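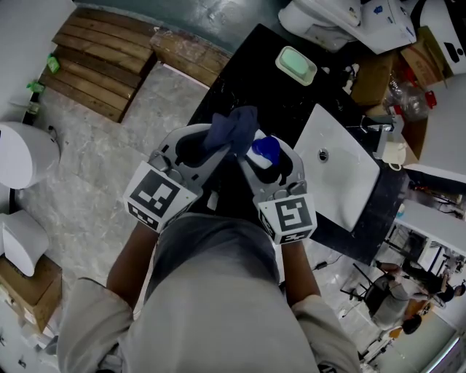

New rules for hand-held grippers take effect at Nilell

Nilell has published its first written rules for people who record household tasks with hand-held grippers. The document is eight pages long and applies from October 2026 to all sites where the company collects training data for robots, including the bathroom and kitchen counters at Kistaswood.

According to the rules, the square marker tags on both grippers must be flat, clean and fully visible before a session begins. A tag with a damaged border must be replaced the same day. Bottles with liquid have to be closed, and a cloth may not be used to wipe a tag.

The rules also speak about other people. Workers who sit or walk near the recording place must be informed in advance, and they can ask that a recording is deleted – also after they have given their agreement.

"Before, every site had its own habits, and the new colleagues learned from whoever stood next to them," said Gil-soo Um, who led the writing. His group checked 1463 recordings made in July and found that in 110 of them a marker was hidden for too long.

Ro-un Yook, site manager at Kistaswood, supports the change but expects that preparation will take more time. She would like to see a limit on the length of one shift, a point which the present text leaves open.

Comments on the rules can be sent to Nilell until the end of the year.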